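Home Threads Saved About Log in

4 min read

5 September 2025

Finally sat down with a cuppa and watched the new Member for Gethin give her first speech. The parliament channel replays them late at night, after the committee hearings, and I am exactly the sort of person who stays up for that.

Quick background if you're not from round here. Gethin takes in Prernley, most of the Drakport foreshore and then a great long tail of dairy country out to Preltatlow. Same party held it for as long as I've been enrolled. Then came the by-election in January and she got in by 300 votes as an independent.

By-election in January, mind you. Half of Drakport was on holidays and the other half was serving them chips. I queued outside the surf club in thongs and got sunburnt on the backs of my knees.

So, the speech! By custom the chamber shuts up and listens to a first speech. No interjections, no points of order, everybody sits there looking polite. It's the only time you'll hear a whole paragraph in that building without somebody yelling "relevance".

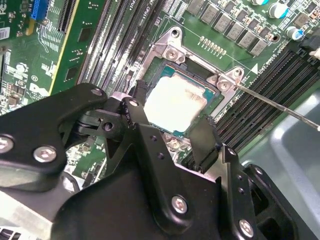 What is a new member meant to talk about in a first speech?

Whatever they like, within the usual rules on language, though most thank their voters and family, say something about the electorate and set out what they hope to do.

She started with the ferry, which got me straight away. Her mum worked the kiosk on the Drakport wharf when the ferry still ran, and she described the tin awning and the noise of the rain on it, and I thought, I KNOW that awning. I've eaten a pie under that awning.

Then she thanked the bloke she beat. By name, at some length, and without a little dig at the end. She said he'd answered her letter about the Preltatlow bridge when she was a school kid and she'd kept the reply. He was up in the public gallery and the camera found him just as he was hunting for a hanky.

(I didn't vote for him. I've never voted for him. I was hunting for a hanky too.)

The middle bit was the one I'd tuned in for. Through the campaign she kept saying "I won't be a wasted vote", and I wanted to know what she reckoned that meant now she's in there and the government has the numbers without her.

Her answer was procedure, of all things. She's going to use petitions, questions on notice and the estimates hearings. She said a minister can ignore a letter for as long as they please, but a written question has a due date and the answer gets published where anyone can read it.

I loved this and my partner went to bed.

She'd already lodged her first lot of questions, all on the Prernley hospital transport service. It used to run out to the farms and now it stops at the highway servo, so if you're past that you find your own way in. Try doing that at eighty with a new hip.

The petition on it had almost 4,000 signatures. For a place our size that's enormous. I signed it outside the bakery and the woman with the clipboard made me write my postcode again because she couldn't read my sevens.

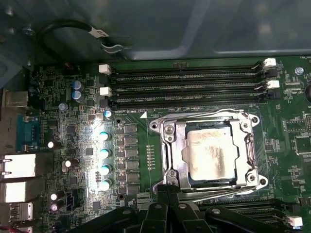 Jinfeng Lu
Local politics tragic and contributor, Prernley

Right, where was I. The bits I didn't love.

She went on a fair while about "a new kind of politics". Every independent says it. I'd happily ban the phrase from both houses. Tell me about the bus.

And there was next to nothing on the foreshore rezoning, when it's all anyone in Drakport has talked about since winter. I get that it's council's job on paper. The planning minister can still call it in, though, and she knows that, because she said so at the candidates' forum in the Prernley town hall. I was in the second row. I wrote it down.

Maybe she's keeping it for later. A first speech is a funny place to pick a fight when the other side can't answer back. But I'll be emailing her office, and I'll post whatever I get.

A few people in the replies want to know if you can read it instead of watching. You can, it's in Hansard under the day's sittings. I'd still watch it. On the page you lose the pause after she says her mum's name, and the Speaker leaning forward a bit.

You also lose the handshakes. Afterwards they all line up, government, opposition, crossbench, and shuffle past to congratulate her. The Treasurer went in for a hug and got a very firm hand.

To whoever asked if I'm going soft: a bit! I've watched a lot of these and most are a list of sporting clubs read out in alphabetical order. It was nice to hear one by somebody who'd clearly written it at her own kitchen table and crossed things out.

I'm still going to be a pain about the rezoning. And the transport questions fall due before the spring break, so I'll be refreshing that page like a teenager waiting on concert tickets.

If you live out past the servo and you've had trouble getting in to Prernley for appointments, her office is collecting stories. The electorate office is on the main street next to the old newsagent. Take your paperwork, and allow a bit of time, they like a chat.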